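December 2021
Posted by the bench side, Bedoya room

Spent most of today on the window end of the room and very little on what I had planned, but I feel better about it all now, so I'm writing it up while the kettle goes. The long job was clearing everything out from under the window. We had let it become the place where Trenero boxes go to wait for a decision, and some of them had been waiting since November. I moved 8 of them to the tall shelves and broke down the rest for recycling (please keep the inserts if you find any, they fit the Onon trays beautifully and I hate buying more).

Then I got onto the walls. I'd love to get the white freshened up before we settle the benches back in, and I went over a bit of it with a damp cloth and plain dish soap. The soap did fine on pencil and not much for anything older. I tried the Farovano cleaner on a patch behind the door as well, very sparingly, and I'll look at it again on Monday in daylight before I let it near anything people can see. If it dulls the finish we go back to soap and patience.

The part I keep going back and forth on is the window wall itself. I had half a mind to run a shelf along under the sill, five inches deep, just enough for jars and the label maker.

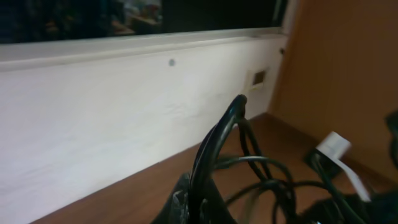

The wall plate near the corner is what settles it for me. I don't want a bracket anywhere close to that, and I don't want to be drilling near it either until somebody has told me what runs behind the panel. There's the little round grey spot under the ledge too, a plug or a screw cap I suppose, and I'd like to know what it's for before I cover it up. So the shelf stops well short of the corner or it doesn't happen, and I'm leaning toward a freestanding rack six inches clear of the wall, which we could slide out for cleaning anyway.

Still to do: wipe the smudges off the white below the ledge, find the good tape measure, ask about the plate, sweep again. I left the cloths hanging by the sink.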